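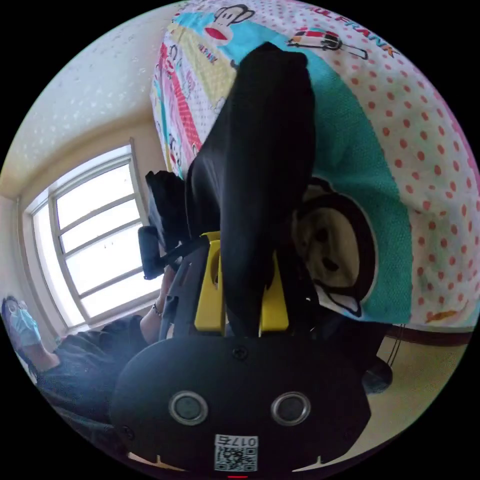

How do you fold a pile of dark clothes without losing a whole Sunday to it? Do it on the bed, one kind of thing at a time, and put each kind away before you start on the next.

That's the short version, and it took me most of my adult life to get there. I used to fold on the couch with the telly on, which meant I folded four things and watched two episodes. The bed is better. It's the right height, it's flat, and you can't go to sleep until you've cleared it!

I got the bed idea from Kumudini Kodikara, who has taught a folding class above the Ollow fabric shop since November. She reckons everyone has a colour they avoid. Mine is black. Black trousers, black tees, black tote bags, all of it one gloomy lump in the basket where you can't tell a sleeve from a leg. Her fix was so simple I was a bit cross about it — put the dark stuff on your loudest bedding.

So now I haul out the Paul Frank comforter, with its pink-red polka dots and the big cartoon monkey heads. Against a band of turquoise you can see every edge of a black bit of cloth, and I've stopped finding lone socks inside things. (My plain grey doona cover, lovely as it is, was useless for this.) Curtains open too, if you've got a decent window near the bed. Navy and black are the same colour after 6 pm, as far as I can tell.

For trousers, I fold leg to leg, smooth the seat flat, then go in half and in half again. Bags get pressed flat with the handles tucked in. I don't roll anything, although Chaminda Akanda in my class rolls the lot and his drawers look marvellous, so please yourself.

I did try a folding board, the Wumano one, and gave it to my sister after 2 weeks. It made beautiful square T-shirts and it lived under the bed gathering fluff. The drawer dividers I've kept. They're cardboard, they came from a shoe box, and the black tees finally stand up on their own.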